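Ó Riain Robotics Club
Apr 30, 2018

1/ End of term update from the club! It's been a while and we have LOADS to tell you, so this is a long one. Put the kettle on.

2/ If you're new here: we're a lunchtime and after-school club, we meet in the old food tech room, and since September we've been working on one big project. The club voted to call it Trotutden. Please don't ask me what it means, I was outvoted.

3/ The idea of Trotutden is a robot arm that can help lay out a kitchen. You tell it "mug" or "banana" and it goes and gets the right thing. Sounds easy. Try writing down every single step of picking up a banana and then come back to me.

4/ We spent the whole autumn on the small practice arm and wooden blocks. Very good for learning the maths (Year 9 now know more about angles than I did at their age) but blocks are all the same shape, and kitchens aren't.

5/ So this term we moved to the big white arm and a proper pile of kitchen bits. The pupils picked everything themselves and argued for a full session over whether ketchup counts as a kitchen item or a fridge item.
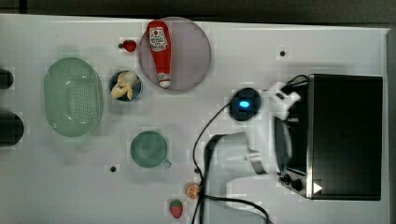 6/ WHAT WE'RE WORKING ON NOW

The ketchup bottle on the plate is our big test. The job is to get the bottle off and leave the plate where it is. Our log book has 374 tries in it and 164 of those are down as clean lifts. I am so proud of that number! In the first week it was 2.

7/ The banana in the blue bowl is the one the younger ones love. It curls over the rim, so the arm has to decide which bit to go for. One group wants to grab the middle, the other group wants to go for the end. Both have written code. Both are very sure.

8/ Mug handles! Every new run starts with the mug turned a different way, and the program has to work out where the handle is before the arm goes near it. This has taken up most of April and I've enjoyed every minute – even the afternoon we had the left and right swapped.

9/ The toaster oven is there to be avoided. The path planning group draw a box round it in the software and the arm has to keep out of the box. They've called it the Tramon zone, after their team name, and they're quite strict about it.

10/ Next up is the Truva regional day. We get one table, one arm and 42 minutes, set-up included. We've been doing practice set-ups against the clock and the cables are always what slows us down, so there's now a cable team with their own checklist.

11/ Things we still need to sort before then: a better way of saving the runs, labels on the spare parts drawer, and a poster. If any parents have a big printer at work, please shout.

12/ Club is open to every year group and you don't need to have coded before. Half of this year's lot hadn't. Come to the food tech room at lunch and have a go at the mug!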